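Search Fanport galleries
Enter a keyword

Desktop Teardown at the Huvamano Workshop

343 shares | 2 comments

The Huvamano workshop takes in used desktop computers, sorts out which ones can go back into service, and strips the rest for parts. The current batch is 70 towers from the Lo Presti offices. They were stored upright in a back hallway for a while and came over in May.

This gallery covers one tower with its side open, the middle of the motherboard, and a circuit board in a holder. Earlier galleries covered monitors and keyboards and can be found through the Huvamano page.

A tower gets checked in the same order every time. The outside is wiped down and the ports are looked over for bent pins. The case goes on its side and the panel comes off. Dust is blown out before any part is touched. After that the memory comes out, then any add-in cards, then the drive. The power supply is left for last. A machine that is going back into service skips most of this and gets cleaned and tested with its parts in place.

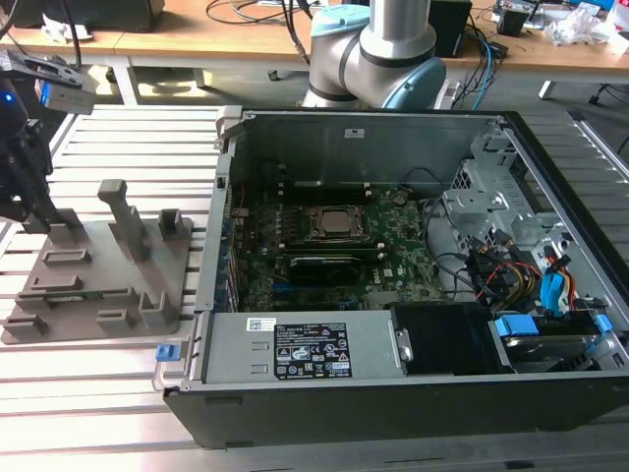

Side panel off. The power supply runs along the front, and the hard drive with the blue latches is in the bay to the right.
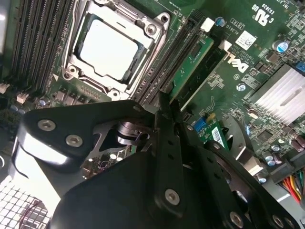

The processor in its socket, with no heat sink on it. The memory slots are on both sides.
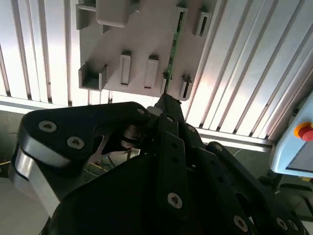
A green circuit board standing on edge in a slot of the white holder.

Notes on the parts

Memory. Modules are pulled one at a time by opening the latches at the ends of the slot. Each one is held by the edges and stood in a holder until it can be tested. The slots in the holder keep the boards apart and make it easy to see what still has to be done. Tested modules go into antistatic bags with the size written on the front. Modules of the same size and speed are paired up when possible, and odd ones are kept in a separate box.

Processor. With the heat sink removed, the old thermal paste is cleaned off the top of the chip with alcohol and a lint-free cloth. The chip stays in the socket if the board is good. If the board is bad, the load plate is opened, the chip is lifted straight up, and it goes into a plastic clamshell tray. Bent socket pins are the most common reason for a board to be scrapped here, so the socket cover goes back on as soon as the chip is out.

Graphics card. A card that fits in a single slot usually comes out with one latch and no screws. Cards are tested in a separate machine that is known to work. The fan gets a spin by hand first. A fan that grinds is replaced if there is a spare and the card is worth it.

Hard drive. Towers like the one in the first picture have blue latches on the drive carrier, and the drive can be taken out without tools. All drives are wiped before anything else is done with them. A drive that fails the wipe is drilled and recycled. Nothing on a drive is looked at or copied.

Power supply. These are never opened. A supply is plugged into a tester and the readings are written on a piece of tape on the side. If a reading is off, the whole unit goes to recycling. The cables are left attached and tied back so they don't get pinched when the unit is moved.

Cables. SATA cables are sorted by length. Cables with a broken clip are thrown in the copper bin. There are always more cables than anyone can use.

Where things go

Finished computers go to Plornov, which hands them out with a keyboard, a mouse and a power cord. Plornov asks for machines that start up on the first try and have a working network port. There is no requirement for looks, and a scratched case is fine. Stripped cases are flattened and sold as scrap steel.

The workshop can use small screws, antistatic bags and any thermal paste that is still in date. Tubes that have separated can't be used. Laptops are not being accepted until the Lo Presti towers are done, and printers are not accepted at all.

Drop-off is at the side door from 10 a.m. to 4 p.m. Please leave out loose discs and paperwork, and tape the power cord to the machine it came with.

2 comments

Do you take towers with the drive already removed? I have one in the garage.

Yes, those are fine. Keep the drive carrier with it if you still have it.

Share this gallery | 343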